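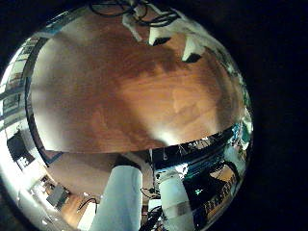 **Stistville workroom, update for Kwiatkowski fund (February)**

Quick one, more detail when I get a minute.

- Big wooden table is staying. Benwood quoted 252 to sand and oil the top, havent said yes yet. Grain is lovely, would hate to lose the reddish patches.
- Cables next. Still a tangle of black ones at the table, want them clipped underneath. 77 set aside for clips and a tray.
- Floor: one more cable to reroute, then mats.
- Windows fine. No blinds this round, glare or no glare.

Spent so far 200 of the 3000. Slow, I know. Sedow invoice not in yet, chasing.

Need from you: ok on the Benwood quote, and wether leftover cable money can go to chairs.

Kacper Gajewski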